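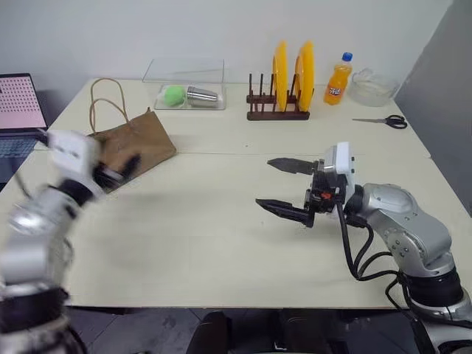

Necati Tatlı wrote:
I would not delete the fast ones, Ollden. We had the same discussion in January and I am still of the opinion that speed belongs in the data. If every example is slow, the policy learns to be slow, and later you cannot get it out again.

Ollden wrote:
Thank you for the answer. To repeat my question for those who come in now: I have 1,772 episodes with two arms, all teleoperated, on one table with household things. In 357 of them one arm moves so quickly that the head camera gives only a smear where the gripper should be. In the still I put at the top it is the left one, in front of the paper bag, while the right one is sharp. My plan was to remove all 357 before training.

Zerkico wrote:
Remove them. I do not agree with Necati. When the gripper is half transparent, the network must guess where the fingers are, and the bag behind it makes this guess harder. You still have enough without them.

Necati Tatlı wrote:
The joint positions are recorded also, so it does not have to guess from the picture only. And at test time the camera will blur in the same way. Why train on a cleaner world than the one you will run in?

Zerkico wrote:
Because the operator will not be there at test time. Many of the quick moves come from the operator being impatient, and I do not want to copy that. Did you check the time stamps between camera and joints? With fast motion a small delay is already a big error in position.

Ollden wrote:
I checked only on slow episodes, I must admit. There the delay was one frame and I left it like this.

Zerkico wrote:
Then this is your real problem, before any deleting.

Lucero wrote:
May I ask about exposure? We made ours shorter and added a lamp, and the smear became much smaller. The picture has more noise now but training did not suffer from it, as far as I can judge. Clear plastic and glass needed some care with the lamp — you have a box and a bowl there, so look for new reflections.

Ollden wrote:
Shorter exposure I can do for new recordings. For the old ones it is too late.

Necati Tatlı wrote:
Train two times, once with everything and once without the 357, same seed, and compare. It costs you a weekend of computing and then we stop to argue from taste.

Zerkico wrote:
With 4 seeds, please. One seed proves nothing.

Ollden wrote:
Good, I will do 4. First the time stamps, then I come back with the numbers.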